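4.2 What counts as tidy?

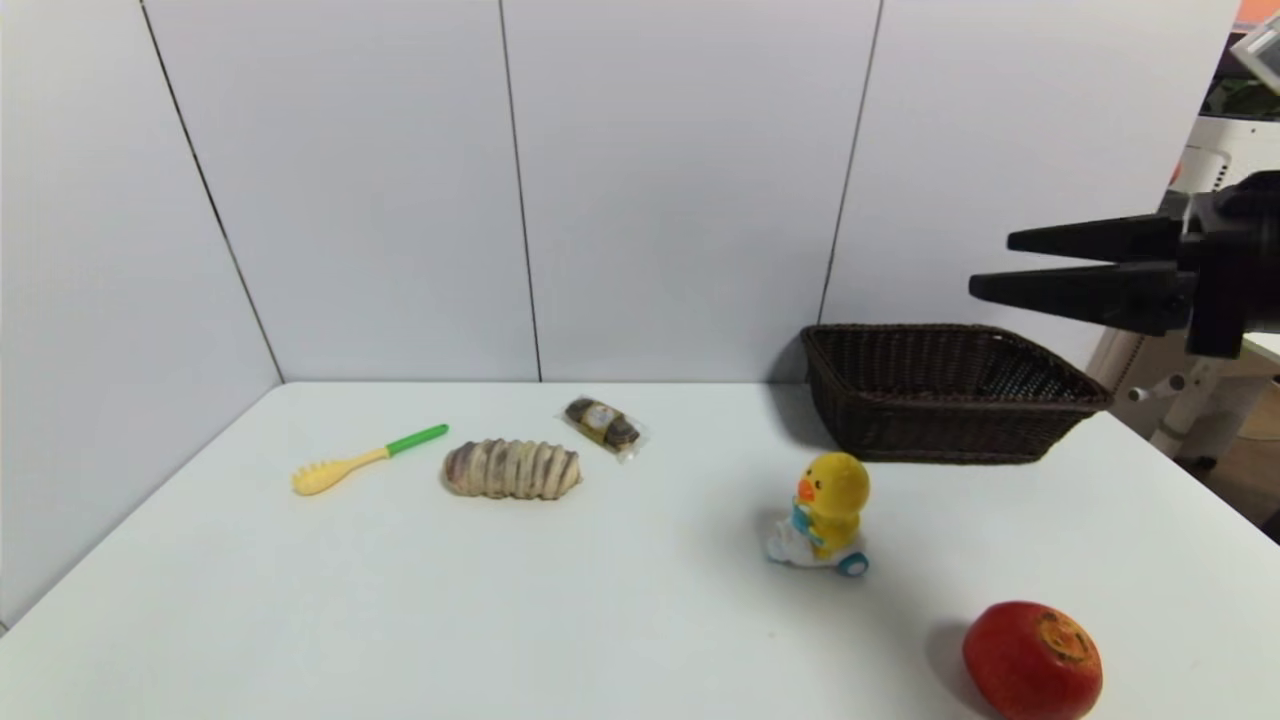

Figure 3. One of the mixed sets used in the sorting task, with the basket at the back.

Studies of household tidying tend to start from a claim we find hard to accept, that people carry a stable idea of where things belong and that mess is a falling short of it. The Stallden survey, which much of the later work leans on, asked people to name the "right place" for common items and found high agreement. We doubt that agreement means much. A question about the right place for a bread roll invites the answer "the kitchen," and almost everyone will give it. Put the same roll on a white table next to a toy pasta server, a wrapped snack and a yellow duck on a scooter, as in Figure 3, and offer one basket, and the question changes. Does the server go with the food, as a kitchen tool, or with the duck, as a toy? Does the snack belong with the bread and the round red fruit, or should packaged food be kept apart from food that is not wrapped? The survey has nothing to say about this, and most homes face it daily.

We gave mixed sets of this kind to 42 adults. The instruction was deliberately thin: "Please tidy the table." There was no mention of groups, and no one was told that the basket had to be used. Each person worked alone and was asked afterward to explain what they had done. Sessions were run in June at the Skundport site, in the afternoon, and none ran past 30 minutes including the talk.

The easy reading of the results is that people sort by kind. Many said so. "Food here, toys there" came up in one form or another throughout the interviews, and a reader who looked only at the transcripts would come away thinking the Stallden account had held up well. The final layouts are less obliging. People who said they had sorted by kind often left the fruit out of the food group, and when asked about it they spoke of looks, or of bruising, or said that fruit "can just stay out." The pasta server moved back and forth more than any other item. Some people treated its bright colors as proof that it was a toy; others gave more weight to its shape and placed it as they would a real one.

It would be tempting to call these exceptions and move on. Kadrić's model does something close to that, adding a small error term for "personal preference" and treating the rest as sorting by kind. Our objection is that the error term ends up doing most of the work. Once a model allows a person to set aside the fruit for looks, the snack for cleanliness and the duck because it stands up nicely by itself, it is not clear what result would count against it.

The basket deserves a harder look as well. In the Cetham studies, an item placed in a container is scored as tidied and an item left on the surface is not. Two of our participants put every item in the basket within moments, bread and scooter together, and under that rule they would earn full marks. Both described the outcome as "out of the way" and declined to call it tidy. Others left the basket empty and lined things up along the back edge of the table. They were satisfied, and the rule would fail them entirely.

Our own method has weaknesses that we do not want to play down. A bare white table is nobody's kitchen counter, and a person who has no stake in the objects may well sort them differently from one who has to find them again in the morning. The interviews came after the task, so the reasons given may have been made up on the spot to fit what the hands had already done. We also chose the objects, and we chose some of them because they were awkward. A set of plates and cups would have made the older account look a good deal better than it does in this section.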